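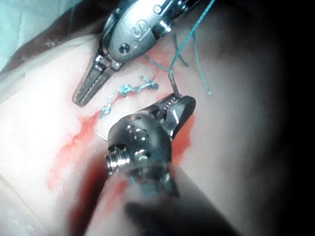
Work & Making

The long way round to a neat stitch

12 Sep 2023

I can sew on a button, and I once took up a pair of curtains that still hang about an inch lower on the left. That's the whole of my CV as far as needles go, so I was a bit nervous turning up at the McIver building in Paltum to spend a morning with a woman who teaches people to stitch for a living. Not curtains, either. Tissue! She used to be a theatre nurse, then she was a clinical skills tutor, and these days she runs the suturing practice sessions on the Tarkau course, where surgical trainees come to put stitches into pale, squashy blocks until their hands start to behave.

She'd rather I didn't use her name ("put the stitches in, leave me out") so I haven't. She did give me a mug of tea before we started and wouldn't let me take it anywhere near the practice tables, which I thought was fair enough.

The first thing I wanted to know was why the thread is that colour. You'll have noticed it, that lovely green-teal against the pale surface. I'd assumed it was something clever and medical.

"It's so you can see the blasted thing," she said. "Blood's red, tissue's pink or cream or yellow, so you want your thread to be none of those. Some are violet, some are black, plenty are blue or green. For practice I like the green ones best. If I'm across the table I can see your line from where I'm standing and I know straight away if you've wandered off."

Wandering off, I learned, is what everybody does. You begin a row of stitches feeling quite pleased with yourself, all evenly spaced, and then somewhere past the middle they start creeping closer together or leaning over like fence posts after a gale. She keeps a drawer of old blocks with the stitches still in and got a few out for me. I thought they looked marvellous. She didn't.

"That one's too tight. See how it's puckered? People think tight is safe. They pull and pull, and the edges bunch up, and on a real patient you've squeezed the blood supply out of the bit you wanted to heal. You're bringing two edges together so they touch. That's all you're after, they should just be touching."

I asked how you teach somebody a feeling like that, and she had a good long think.

"You let them ruin a lot of blocks," she said.

The blocks come from a small workshop called Skokeo, and she is very particular about them. They have to be rubbery enough to push back and soft enough to tear if you're rough, because a block that never tears teaches you nothing about being gentle. She's been through all sorts over the years. Bananas (the skin is all right for a beginner, she says, and you can eat the rest). Pigs' trotters, which she did for ages and doesn't miss at all because of the smell in the corridor. Chicken thighs from the butcher. She once tried a memory foam pillow cut up with a bread knife and would like that forgotten.

Then it was my turn. She cut me a length of thread, 60 centimetres, which seemed miles too much until I started and got it looped round my own wrist. And I went to pick up the needle with my fingers, the way you would, and she said "ah ah ah" as though I'd reached for the last biscuit.

"Instruments only. It's curved, it's sharp at one end, and in theatre it's been inside somebody. You never get into the habit of touching it, so you never have to get out of the habit."

So everything happens at the end of a pair of metal jaws. I hadn't realised how much of the job is just that, gripping and letting go. The jaws have fine ridges on the inside so that the needle doesn't spin, and you grab it partway round the curve, turn your wrist, and let the curve do the travelling. I kept shoving mine through in a straight line. It does not want to go in a straight line! The block made a sort of squeak and I said sorry to it.

The knots were worse. To tie one with instruments you wrap the long end of thread round the closed jaws, then open them, catch the short tail, and draw it back through the loop you've made. Then you do the whole thing again in the opposite direction so it sits flat and doesn't slide. Written down it sounds like tying a shoelace. In real life I dropped the tail every single time, and then when I did catch it I tugged too hard and pulled the entire stitch out through the top.

"Where's your other hand?" she asked me, more than once. She told me it's the question she asks most in a working day. People stare at the instrument that's doing something and forget there's a second one, and the second one drifts away, or just hovers there over the work getting in the light. She wants it close, ready for the next thing, and out of the way of the line.

"A good pair of hands looks a bit boring," she said. "One holds the strand, the other's waiting, then they swap. When I see somebody waving about I know they're lost."

She learned her own knots on a kitchen chair. Her first tutor told her to tie thread round the back of it every evening while the telly was on, and she kept a tally in an exercise book, which she still has and which she went and fetched for me. The last page says 1,522 in blue biro with a ring round it. I asked whether that was when she'd cracked it.

"No, that's when the chair went to the tip."

We got on to what the trainees are like, and I was surprised at how fond of the slow ones she is. The quick ones have often taught themselves from videos, she says, and arrive with a habit that takes weeks to undo. One chap last year drove 140 miles each way to come and practise, was hopeless for his first two visits, and by the fourth was laying down a row so even that she put the block in her drawer to show people (it's in the good half of the drawer, there is a good half). She doesn't think he was especially gifted. He did one stitch, had a look at it, and then did another one, and he didn't talk while he was doing it.

I did talk while I was doing it, as you might guess. In an hour and a half I managed 3 stitches that stayed put, one of them diagonal when it wasn't supposed to be. She snipped the ends for me and gave the middle one a prod with the closed tip of her forceps.

"That'll hold," she said. Then she looked at the other two and asked if I wanted more tea.

Before I left I asked what she'd say to somebody starting next week, and I got my pen ready for something wise. She said to cut your nails, go to the loo first, and get the chair to the right height before you open anything, as half the shaking she sees comes from people's shoulders being up round their ears. And save your thread ends for tying practice, they're perfectly good for that and the stuff isn't cheap.

The next block of Tarkau sessions at the McIver building starts later in September and they're for people on a surgical or nursing pathway, so please don't ring up asking to have a go because you read this. I've still got my block. It's on the windowsill next to the basil, and my sister thinks it's cheese.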